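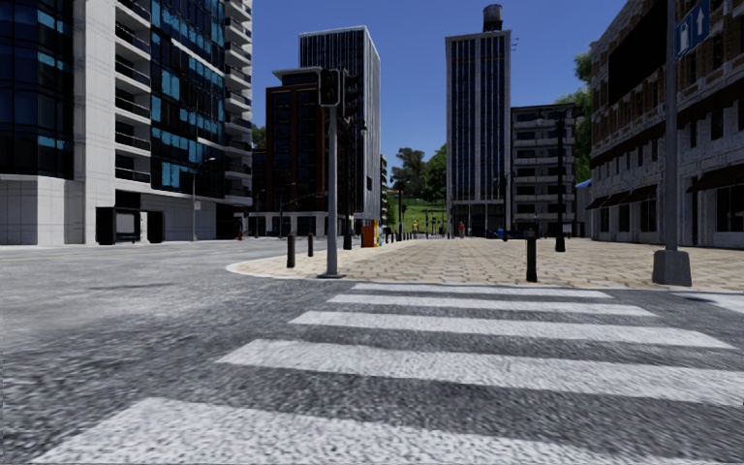
January, getting on for midnight

I meant to write this up after supper and then supper ran long, and then I sat down "just to check one log," so you can guess how the evening went. But I want to get it down while it's fresh, because it was a good day, maybe the first properly good one since we moved the planner over to the new simulator maps.

The trouble has been the Jiltberg crossing. I must have looked at that zebra more often in the past two weeks than I've looked at my own kitchen. We start the delivery cart on the road side, facing the plaza, and all it has to do is go over the stripes, find a place to get up onto the paving, and keep clear of the bollards. That's it! My grandmother did harder things with a shopping trolley. And yet the cart would get most of the way across and begin to dither, a little left, a little right, like someone trying to get past you politely in a hallway.

I had been blaming the controller. I spent all of yesterday on the steering gains and got a cart that dithered more smoothly. This morning Ismail Belkadi came by with his coffee, watched two runs over my shoulder without a word, and then asked what the cost map looked like. Well, I hadn't drawn the cost map. I'd been reading the numbers, which is a silly way to look at a map, and I knew it as soon as he asked.

So we drew it, and there was the whole sad story in purple and yellow. Every bollard had a fat ring of "keep away" around it, and where two rings met they added up, so the space between two perfectly ordinary posts looked to the planner like a wall. Then one path would come out a hair cheaper, then the other one would, and it changed its mind every cycle. The steering was doing exactly as it was told, poor thing. I owe it an apology after yesterday.

The fix was small. We take the larger of the two costs where the rings overlap, and we make a new path beat the old one by a decent margin before the cart is allowed to switch. I also brought the planning cycle back to 250 milliseconds, which I'd shortened in a panic last week and never put right. Then we set off the long batch on the Dromar machine — 3,216 runs, with different starting spots and sun angles — and went to lunch, and I had the bean soup and talked far too much about rings.

Before lunch we had 231 failures on that same batch. After it, 18. I made Ismail read the number out to me because I didn't trust my own eyes, and he read it in the flattest voice you ever heard and then grinned.

The ones that are left look like a different problem. In most of them the perception side gets muddled where the stripes meet the curb, and it labels a piece of the curved white edging as more crosswalk, so the planner thinks it can roll straight up. White paint and white curb in strong sun, I do have some sympathy. Ritchie has wanted to bring height into the labels for ages and I've always said we could manage without. I'll have to go and eat those words tomorrow, and I don't much mind.

Things to do, before I forget them:
Save the cost map drawing with every failed run, so I can't be lazy about it again.
Put yesterday's steering gains back the way they were.
Ask Ritchie about the height labels, nicely.
Try the same planner on the Derkstead map, where the corners are tighter.

It's raining hard now and the cat has taken the warm side of the bed. I left a second batch going with the far-off pedestrians set walking toward the crossing, and I've promised myself I won't look at it until breakfast.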